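# Pliso slotted bar rack

Small open rack in black metal, bolted together from slotted and perforated bars. 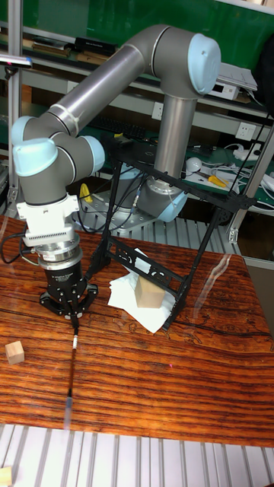 *Pliso rack, tilted, with white tissue paper and a wooden cube. Cubes sold separately.*

I've had one form or another of this rack on my own table for years now, and I still fiddle with it most weeks. It's a kit of black metal bars, some with long slots and some with round holes, and you bolt them into an open rectangle that stands up, lies flat or leans, whichever you fancy. Mine usually leans. I like being able to slide things in underneath from the front, and a stack of tissue paper goes under there very nicely with something small sat on top to stop the sheets lifting when I open the window.

The name was Manolis Zervas's idea (he says it's short for something, but he's given me three different answers) and the first batch went out in November with the wrong washers. All long since sorted! If you've still got one of those early bags with the thin washers, drop me a line and I'll post you the right ones.

## What people use it for

Mostly keeping flat, floppy stuff in one place. Tissue, wrapping paper, cloths, sandpaper, seed packets. Vanderleia Furtado does gift boxes from her front room and has hers leaning right back so she can pull sheets off the top with one hand, and she's talked a good few of her friends into buying one as well, for which I'm very grateful.

I've also seen it used as a drying stand for small painted things, as a letter rack, and as a prop for a recipe book – that last one works better if you add the short cross bar at the bottom, otherwise the book creeps forward.

It isn't a shelf, though. Please don't stand your heavy pots on it. If you want shelving, have a look at the Flunari uprights, they're made for the job.

## What's in the bag

- Slotted bars, long and short
- Perforated bars for the corners and cross pieces
- Bolts, nuts and washers (plus a few spares, they do roll away)
- 2 spanners
- A folded sheet of drawings by Angeliki Tsolakis, much clearer than my old ones

The bag's order code is 849. The code for the spare bolts on their own is 3,046, and yes, I know it's a silly way to number things, it came with the stock system and I've never got round to changing it.

## Putting it together

Give yourself half an hour and a cup of tea. Lay everything out on a towel first, then do all the bolts up finger tight and leave them like that until the whole rectangle is made. Only then set the lean you want and go round with the spanners. I do opposite corners in turn, the same as you would with a car wheel.

The slots give you plenty of room to shift a bar along, so if one side ends up sitting a touch higher you can loosen that corner and nudge it. No need to start again.

If you're putting it on a polished table, stick a bit of felt under each contact point. I didn't bother on my first one and there's a scratch on the sideboard that I now keep a plant over. Felt isn't in the bag at the moment, but any hardware shop will have it, and Bister do a sheet you can cut to size with kitchen scissors.

## Looking after it

A dry cloth is fine for dust. For sticky tape marks I use a drop of washing-up liquid in warm water and dry it straight off. The bars are meant for indoors, so keep it out of the greenhouse. Have a feel of the bolts now and again too, particularly if you change the lean a lot.

## The wooden cubes

I get asked about these nearly as often as the rack! They're small plain cubes in a light wood, sold loose from a box under Görtz. Handy as paperweights, spacers, stops, something for the grandchildren to build with while you're busy. They come with no finish on, so you can stain or paint them if you like. Colour and grain vary a bit from one to the next and I can't pick out matching ones, sorry.

## Ordering and spares

Markos Kourkoulas does the packing in the mornings, so anything ordered before noon normally leaves the same day. We made 2,000 bags in the current run and the bars are the same pattern as the last lot, so old and new racks will bolt together if you want to make yours longer.

Lost a bar, bent a bar, cat ran off with a spanner? Single parts can be ordered on the spares page. For bigger orders or odd lengths write to Nelu Grecu, and put the length you need in the message – he'll only have to write back and ask.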